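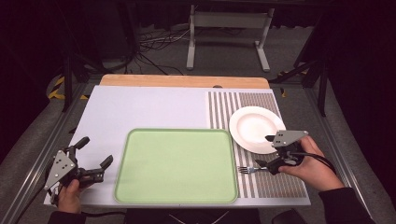
# Mulcahy recalls frozen pastry cases after labelling error

January 2021

Mulcahy, the Ullness baking firm, has asked customers to return one batch of its frozen shortcrust pastry cases after almonds were left off the ingredients list. The recall covers 2493 packs sold under the Trono name in shops in and near the town.

The cases are sold in packs of 5 and are meant to be filled and baked at home. The batch was made in December, when the firm switched for a short time to a recipe using ground almonds in place of part of the flour. The new recipe was planned for a limited run of almond tart cases, which have their own sleeve. A quantity of them went out in the sleeve used for the plain cases.

Anyone with a nut allergy should not eat them. Mulcahy says no other product is affected, and that the plain cases made before and after the run contain no nuts.

## How to check a pack

The batch number is printed on the short end of the sleeve, next to the best before date. Packs in the recall are marked 664. If the sleeve has been thrown away, the number is also stamped on the clear wrapping inside.

Packs can be taken back to any shop that stocks them for a full refund, with or without a receipt. Shoppers who had theirs delivered by Skellia, the online grocer, do not need to send anything back. Skellia says it has emailed everyone who ordered the cases and will credit their accounts within the week.

Cases that have already been filled and frozen at home should be treated in the same way as unopened packs. People who have given away tarts or mince pies made with them are asked to let the person know.

## Cases back on sale next week

Mulcahy employs 70 people at its bakery on the edge of Ullness and has made pastry cases there since it gave up its bread round. In a statement the firm said it was sorry for the mistake, which was found during a stock check – a box of almond sleeves was still full when it should have been used up.

It has now changed the colour of the almond sleeve from cream to dark red and moved the two products on to separate packing lines. The almond tart cases will return in the spring.

Plain cases from a new batch are due in shops next week. Until then, the firm suggests its ready-rolled shortcrust, which is sold chilled and is not part of the recall. One sheet will line a standard flan tin, with enough left over for a few small tarts. It should be left out of the fridge for ten minutes before it is unrolled, and baked blind for 15 minutes if the filling is a wet one.

Questions about the recall can be put to the customer line printed on the back of every pack.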